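Green Cloth on the Work Table

I finally put cloth down in the back room. The table top had 13 years of glue and pen marks on it, and I got tired of looking at them. I ordered two lengths of green from Zarei in December, stuck them on a shelf, and forgot them until this weekend.

Fitting it took most of Sunday. I ironed it first on low, pulled it from the middle outward, and clamped the edges underneath. Some creases stayed. I can live with those — a spray bottle and a day or two usually helps. The ripples bother me more, especially near the back, where the fabric hangs in folds and wants to drag the flat part with it. I need a batten there, or a lot more pins.

The golf ball is in the last one.

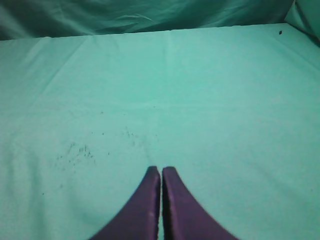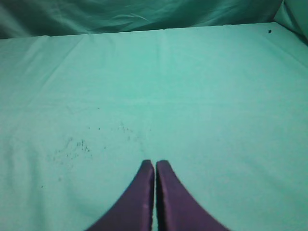
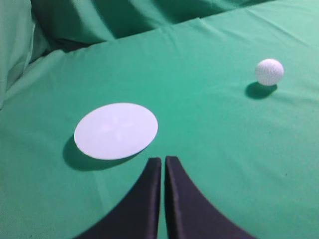

Afshin Yazdani wrote to me that ironing is a waste of time on anything that will be stretched, and that steaming it once it's clamped down gets more of the folds out. He also thinks I should store the spare on a tube, never folded.

He may be right about the tube. The spare piece has been folded in quarters all winter — I'll look for a cardboard one at Karnotau when I go for the batten.

Total cost was roughly 300 with the clamps. I have enough left over to do the side shelf, and that's next.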